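The Second Life of the Foam Slide

Most slide sandals sold today are made in one piece. A pellet blend based on ethylene-vinyl acetate, or EVA, is injected into a closed mold, held under heat until the crosslinking agent has done its work, and released. The part expands as the mold opens and comes out larger than the cavity that formed it. Mold makers plan for this growth, and a shoe that leaves the line half a size off has usually been let out too early.

The process is cheap and fast, and it has a drawback at the other end. Crosslinked EVA does not melt. A worn slide cannot be chipped, heated and molded again the way a polypropylene crate can, and for a long time the offcuts and rejects from footwear plants went to landfill or into low-grade mats.

At the Soler plant in Cerkdale, process engineer Teresa Stępień runs a line that takes this scrap back in. Sorted foam is ground to a coarse crumb, then milled a second time to a powder. The powder goes into fresh compound at 15 percent by weight. Above that level, she says, the cell structure turns uneven and the sole begins to lose its rebound.

"You can put in more and it will still look like a sandal," says Stępień. "It will feel flat by the end of the summer."

Color is the harder limit. Pigment stays in the powder, so mixed scrap drifts toward a dull brown. Dark soles hide this, but pale shades and pinks do not, and the plant keeps its light scrap in separate bins from the grinder onward. 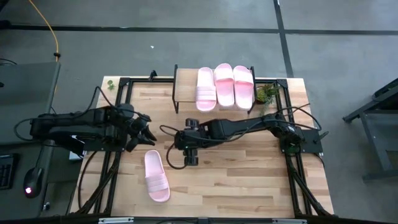
Pink slide sandals, three of them side by side on a small rack.

Durability is checked by flexing. Rodrigo Sotomayor, who manages testing at Semora, bends each sample strap and sole through 3000 cycles at room temperature and repeats the run on a second set held in a cold cabinet. Cracks tend to start where the strap meets the footbed. A wider radius at that joint adds a little material and removes most of the failures.

Shrinkage gets its own test. Samples are measured, heated in an oven, cooled and measured again. A slide left on a car dashboard in July can lose enough length to become unwearable, and recycled content makes the result less predictable from batch to batch. Semora rejects any batch in which the left and right shoes differ by more than 2 millimeters after the oven.

Collection remains the weak point. Badico, a regional retailer, has placed return boxes in 29 stores, and purchasing manager Nicanor Benítez reports that much of what arrives is not EVA at all. Rubber flip-flops, polyurethane clogs and slides with glued fabric linings all have to be pulled out by hand. Linings are the worst case – the adhesive clogs the mill screens, and the line stops while they are cleaned.

Soler has asked its designers to mold the material code into the underside of every new sole. The first marked pairs went on sale in January, and Stępień does not expect them back at the grinder for at least two seasons.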